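Karla Valdovinos has eaten, by her own estimate, more demonstration strawberries than any engineer in the county. The ones at Jenstead's March open day are safe from her, being made of polygons.

"You can't snack on them, which my doctor likes," she says, dragging a chair over to the big monitor in the lobby. "Otherwise it's the same job. Fruit goes in a bowl, the arm is asked to deal with the fruit, and a crowd stands behind you breathing."

The crowd this afternoon is mostly parents, a few students and one man who came in for the parking validation and stayed two hours. Jenstead makes simulation software for people who would like to find out what their robot will do before it does it to something expensive. Valdovinos runs the tabletop group. Her half of the lobby has a screen, a keyboard and a plate of real cookies, and I will admit that the cookies had the longer line until she started a run.

I ask why a strawberry, of all things. She looks at me as though I had asked why a piano.

"A block is polite," she says. "It has sides. A strawberry is fat at one end and pointy at the other, it rolls when you breathe on it, and then there's the leafy part, which everybody forgets about until the fingers come down on it."

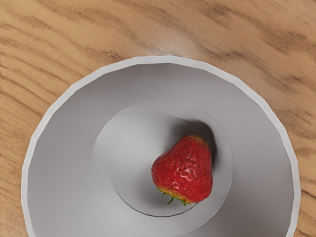 The strawberry in its bowl, stem end toward the bottom of the screen.

She spent most of the winter on the fruit. The seeds were a point of pride. The bowl was not, and she is frank about that: look closely at its edge and the circle is a lot of short straight lines holding hands. A nine-year-old had pointed this out at lunchtime, loudly. "I told her she could start in June," Valdovinos says.

The open day runs on a loose schedule. Visitors suggest a starting position, Valdovinos types it in, and the arm tries. There had been 86 tries by the time I sat down, and the tally taped to the monitor gave it 8 failures, each marked with a small sad face. (The sad faces were drawn by Ezequiel Olvera from the front desk, and they get sadder as the day goes on.) Back in the lab they think nothing of running 200 overnight, with no one there to groan.

And people do groan. I hadn't expected that. When the fingers go down into the bowl the whole lobby leans in, and when the fruit slips there's a noise like a missed putt. It's a picture of a strawberry. I groaned too.

"They root for it," she says. "Then it works, and they ask when it'll do their dishes."

What does she tell them?

"That I've been asking it the same thing."

The chocolate wrapper on the table gets nearly as many questions as the fruit. Valdovinos likes a table with more than one thing on it - an arm that only ever meets a bare surface gets spoiled, she says, and then somebody sets down a snack and it has no manners at all.

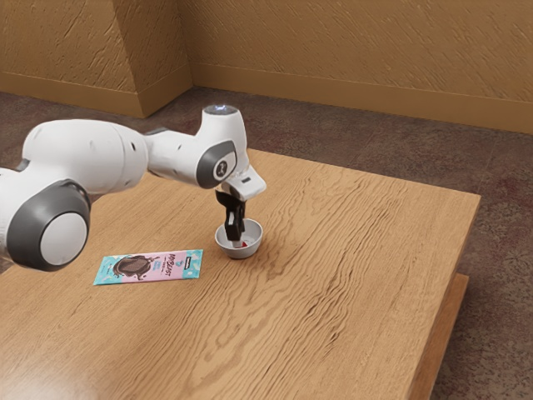

Tia Bramwell wanted to know whether any of this counts if the strawberry can't be bruised, and she asked it twice, the second time over the top of a demonstration. Valdovinos took it well. Squashing is the part she trusts least, she said, and a clean run on the screen tells her the fingers went to the right place and very little about what would be left of your dessert. Bramwell said that in that case she'd keep picking her own.

It's a fair exchange, and I bring it up again once the lobby has thinned out. Valdovinos shrugs and reaches for a cookie.

"She's right. I'd be worried if people left here thinking it was solved," she says. "I'd like them to leave thinking it's hard and kind of fun to watch. And that they should take a brochure. We printed 205 brochures."

I took a brochure. On my way out the man with the parking ticket was asking if they could try it with a grape.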